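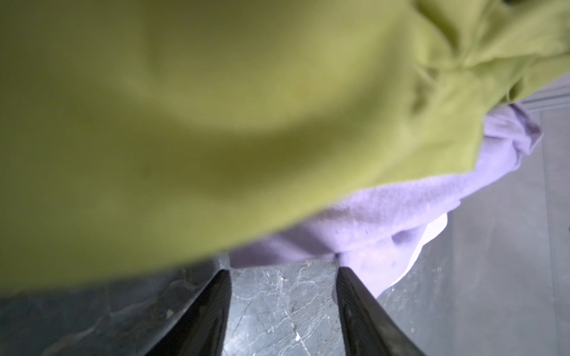
Wrist view, bottom to top from between the fingers: marble, then the lavender piece tucked under the green one.

What should go in written rules for a two-arm clothing cell?
Posted by Viorica Vukčević in Trellura Community Help > Small Cells

Hi everyone! I'm putting together a one-page rule sheet for our cell in Utwood and I'd love to borrow from people who have done this before. The job is picking up crumpled clothes with two arms that share a floor. It's such a fun problem — cloth never lands the same way, and I learn something every time I watch it.

So far people here go by habit, and everyone's habits differ. One person clears the floor between runs and another doesn't. One person reaches in when the arms are paused, and I would like that to stop. My draft has 3 headings: before a run, during a run, and reaching in. I'm stuck on how strict to be about cables and layered garments. Do you write down which arm may touch which piece? And is there a standard I should be reading, or is that overkill for something this size?

Added 2023-06-13: Heike asked for a wider view, so I've put one in.

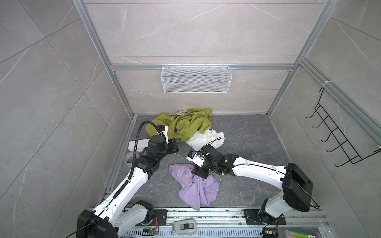

The cell with both arms over the clothes.

Heike Hellwig
Thanks for the wider view, that helps a lot! I love seeing cells like this.

Cables first. I can see a thin one curling from the right wrist over the white cloth. I'd write a rule that no loose cable may lie on or under a garment when a run starts. A gripper closing on fabric can take the cable with it, and then you're pulling on a connector. Tie cables along the links, leave enough slack for full wrist travel, and jog each joint to its limits by hand control before you call it finished. The big loop on the left forearm should get the same check, at full reach and fully folded.

Then the floor. I see specks and fibers around the clothes. Wipe down at the start of every session and put it on the sheet with a box for initials. Lint gets into finger pads sooner than you'd think! The front rail too, and find a home outside the reach of the arms for anything that isn't bolted down, including the tape by the left base and the white handheld thing in the middle.

For layered garments we do write down who goes first. One arm owns a piece until it has let go and backed off to its waiting pose. The other may hold a different piece, but if the two are overlapping it waits. It costs you some time, and it makes your logs so much easier to read.

On reaching in: a pause is not a stop. Make the rule "emergency stop pressed, then hands in," with no exceptions for quick fixes. And no, a standard isn't overkill. ISO 10218 is the usual starting point for industrial robots. Read it next to your own risk assessment, and don't copy limits from somebody else's cell.

Oltmanns
We just turn the speed down and keep a hand on the stop. Never had a problem. The Bovent manual has a checklist in the back, use that.

Viorica Vukčević
Heike, this is gold, thank you! The "one arm owns a piece" rule is going in word for word. Oltmanns, I'll look at the checklist, but I'd like reduced speed to sit on top of the stop rule. Does anyone put a date on their cable checks, or do you go by run count?

Heike Hellwig
Run count for us, plus any time somebody re-routes something. Please post the sheet when it's done, I'd love to read it!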